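Can a machine tidy a shelf yet?

Posted on Sep 1, 2023

My sister asked me in August when she can buy a robot which puts the kitchen in order. She has three children and a flat in Soltville with very little storage, so for her it is a serious question. I promised to write down what I think, and it became longer than a message.

I work with machines, but not with the clever kind. For six years I looked after the packing line at Pliltetside, where one arm called Bravo moved cartons from a belt to a pallet. Bravo did 300 cartons in an hour and was never tired. But if a carton came turned by the width of my hand, it stopped and waited for me. I remember one shift when it stopped 282 times. My colleague Yevdokiia Levchenko kept the list on paper, and she still has it.

A home is full of cartons that came turned. A cup stands on a letter, a clock stands behind a post of the shelf, a small metal thing has a ring that can catch on another ring. We do not notice these difficulties. Our hand goes around the post by itself and our fingers feel when they hold one thing or two. For an arm with two fingers each of these is a separate problem, and somebody has to solve it.

So I think the shelf is a better test than the famous ones. I have seen films where a robot dances or jumps over a box, and I enjoyed them very much. But I would like more to see it take a clock from the lower board, wipe under it and put it back with the face to the room. 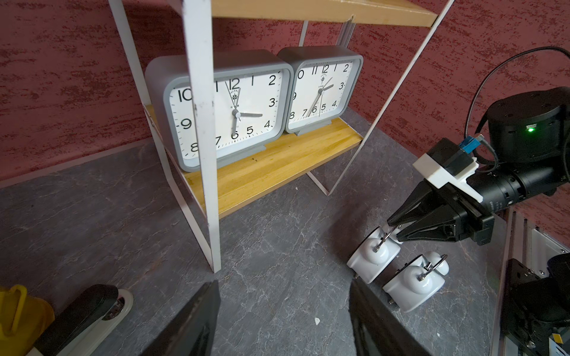
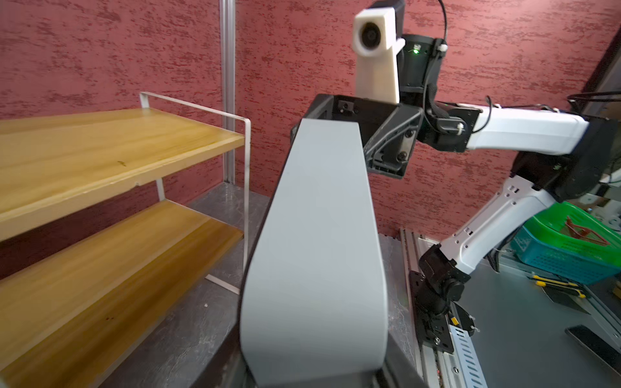

Two-tier shelf, robot arms, dark red wall. The two clocks are in the first picture.

What can be done today? From what I read and what I hear from Uriel Acuña, who has taught automation at the college in Sakham for many years, picking up one known object from a clear table is quite good now. Putting it down in a narrow place is weaker. Doing ten such actions in a row, with no person near, is weaker again, because a small mistake in the second action becomes a big one in the seventh.

Uriel is more hopeful than I am. He says the shop floor will have it first, for sorting small parts, and the kitchen will come later. I agree with the order — I only do not agree with his dates, and we have a bet for a dinner.

There is also the question of speed. I need perhaps four minutes to clear a shelf and wipe it. If the machine needs an hour, my sister says she does not mind, she is at work anyway. This surprised me. I always judged Bravo by the hour, but at home it is enough that the job is finished by the evening and the cups are whole.

My answer to her was: not this year, and please buy a second shelf. She has bought it already, and I am going on the train to put it together.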